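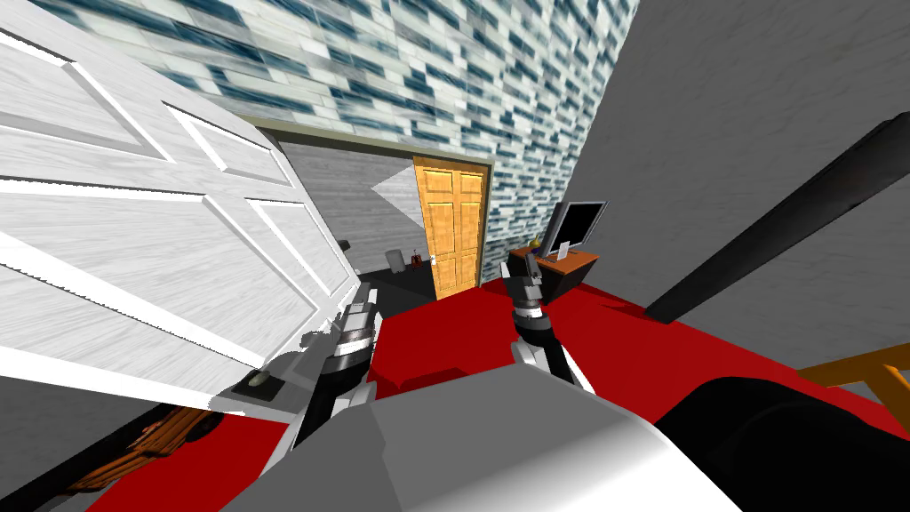

Workshop Tips: Sharing a Bench With an Arm

The shop at Utero got its first arm in April, and everyone was promised more free time. What we got was a longer list of house rules. Most of them are useful in any workshop, with or without a coworker that bolts to the floor, so help yourself.

Doors first. A paneled door looks simple until something has to judge where it is and where it is going. Pick a resting position and stick to it. We used to leave ours wherever our hips left them, and now the whole crew shuts doors like guests at a funeral. Wedge what should stay open. Latch what should stay shut.

Keep the floor for feet. Anything leaning on a wall will sooner or later lie down, usually at lunch. Long poles go in a rack. Furniture parts go on a shelf with a tag, even if you are coming right back for them. You are not coming right back for them.

Round things deserve their own paragraph. A stone ball on a flat table has plans. Give it a shallow tray, a folded towel or a ring cut from old hose. When the gripper is holding one, keep your hands off the table until it lets go, however helpful you feel.

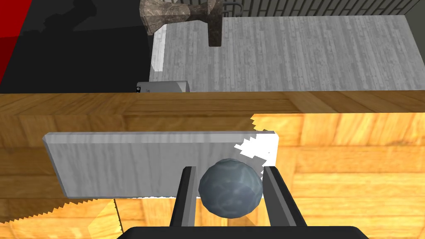
Our bench got quieter when the arm took over the fetching, and I miss complaining about it. I used to walk the length of the shop 19 times before coffee. Now I stand in one place and my knees are fine but my back has started writing letters. If you put in a machine like this, buy the people a good floor mat the same day.

Fair point, and the mat is on order. Groniva sells one for less than a decent pair of boots. Until it arrives, trade places every 2 hours so the same person doesn't get all of the standing.

Write down who does what. Before the arm, the job list was three words on a scrap of cardboard. It now runs to a page, and the new line at the top says "check on the arm," a job that somehow takes a whole person. Put that job on the rota and give it real hours. Squeezed in between other things, it gets done badly and resented thoroughly.

Last, practice the dull moves. Door work took us 350 tries before anyone stopped holding their breath. Run it at the end of the day, with the aisle clear and a person by the stop button who isn't also eating a sandwich.

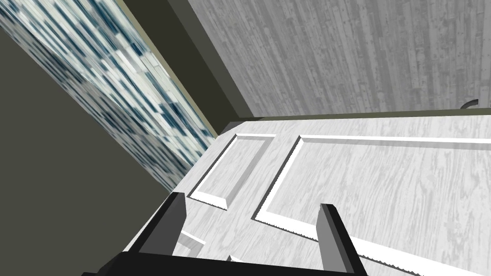

Gripper at the white paneled door, fingers apart.

Next month: labeling drawers so that other people can read them.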